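Histport Hand Gripper Set: Guide for Demonstration Days
Section 4. Showing the gripper to visitors

This section is for the person who leads the open day station. Please read Section 3 (charging and pairing) first.

4.1 Prepare the floor place

1. Choose a piece of clear floor, at least 400 mm away from any railing or shelf.
2. Sit down and stretch the legs forward. Close the belt at the waist.
3. Put the display device at your lap, where you can read the timer without bending.
4. Lead the cable of the gripper past the outside of your leg.
5. Take the gripper in the left hand. The marker cube must stay uncovered.
6. Start the timer, then begin the task with the light objects, such as the green tray.
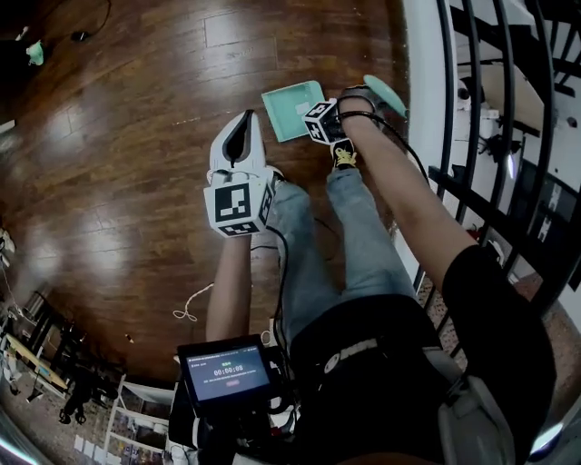 Figure 4-1. Seated position, gripper in the left hand, timer at 00:00:08.

Note: Do not hold the marker cube with the fingers over the printed squares. The tracking is then lost and the recording must be started again.

Caution: Cables on the floor can make visitors fall. Lay them on the side where no one walks.

4.2 Receive the visitors

1. Let in not more than 19 persons at one time.
2. Explain the task in two or three sentences before you start the timer. Visitors ask many questions during the recording, and it is hard to answer and to work together.
3. Show the gripper from all sides. Visitors may look into the opening, but fingers must stay outside of it.
4. When a second operator works in the same room, agree who is speaking.
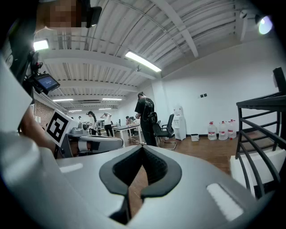 Figure 4-2. View from the gripper during the demonstration. Other people are in the room behind.

Note: At the October open day in Zoludura, Kenta Aoki led the station and Zinash Nigatu answered the questions. We recommend to divide the work in this way.

4.3 After the demonstration

1. Stop the timer and wait until the file is saved.
2. Wipe the gripper fingers with a dry cloth.
3. Write the number of recordings in the station book. After 1000 recordings the fingers must be changed (see Section 7).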